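Fultar Home Exercise Log

Version 8

Fultar is a table of home exercise sessions logged by adults doing strength and mobility work for a sore or stiff shoulder. It was put together so that people who write exercise programs could see what gets done at home between appointments, and what gets skipped. This file explains what is in the table, how it was collected, and what to watch for when you use it.

Contents

sessions.csv holds one row per session, 926 rows in all.
people.csv holds one row per participant, 208 rows.
exercises.csv holds the 11 exercises that could be assigned, with the starting dose for each.
notes.txt holds the free-text comments, with names and places removed.

The files join on person_id and exercise_id. Neither ID carries any meaning. Do not sort on person_id and assume you have the order in which people joined.

Exercises

The list covers wall slides, table slides, pendulum swings, band rows, band external rotation, band internal rotation, side-lying external rotation, scapular squeezes, wall push-ups, doorway chest stretch, and cross-body stretch. No one was assigned all of them. A typical program had four or five, chosen by the clinic.

Table slides were done seated, with the forearm on a towel or a folded shirt and the hand moving forward until the stretch was felt. Several people logged them as "towel slides." Those entries were recoded to table slides before release, and the original wording was kept in notes.txt.

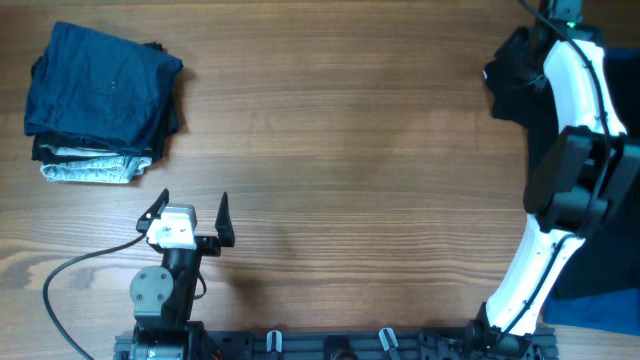

Bands came in three strengths: light, medium, and heavy. Color was left out of the log on purpose. Two of the clinics bought from different suppliers, and the same color meant a different strength at each one. If a comment mentions a red or green band, don't try to convert it.

How the data was collected

Participants came from two outpatient clinics, Rezaei and Trarnik. Each person was shown the exercises in the clinic and sent home with a paper log. They filled in a line after each session and handed the sheets in at the next visit. Clinic staff typed them up. The Eterico group merged the two sets and did the cleaning.

Trarnik changed its paper form in January. The older form had one box for pain. The newer form asks for pain before and pain after. Rows from the older form have a value in pain_after and a blank in pain_before. We did not fill in the blanks.

Main columns in sessions.csv

person_id: participant
exercise_id: exercise, see exercises.csv
day_number: days since the first clinic visit, starting at 1
sets: whole number
reps: reps per set, whole number; blank for stretches
hold_seconds: stretches and scapular squeezes only
band: light, medium, heavy, or none
pain_before: 0 to 10
pain_after: 0 to 10
side: left, right, or both

Where a person did more than one exercise in a session, the row shows the first one on the sheet. The others are listed in the column other_exercises, separated by semicolons, without sets or reps. We know this is awkward. The typed sheets from Rezaei were already in that shape when we got them.

Known problems

Reps are self-reported, and many people wrote down the number they had been told to do. You will see long runs of 10 and 15. Treat reps as a rough guide to effort.

Form was not checked at home. A logged wall slide may have been done with the shoulder shrugged or the lower back arched, and the log can't tell you.

A missing session is not the same as a skipped session. Some sheets were lost. The column sheet_returned in people.csv is "no" for anyone with at least one sheet missing, and you should drop those people before working out how often exercises were done.

Pain scores of exactly 0 before and after may mean no pain, or may mean the person left the default on the newer form.

Use

The table is suitable for teaching, for planning a larger study, and for practice in cleaning health data. It should not be used to set a program for a patient or to compare the two clinics. The groups differ in age and in how long the shoulder had been sore.

Changes in this version

Fixed side for people who had switched arms partway through.
Removed duplicate rows from Rezaei.
Added hold_seconds for scapular squeezes.

Last updated 14 April 2020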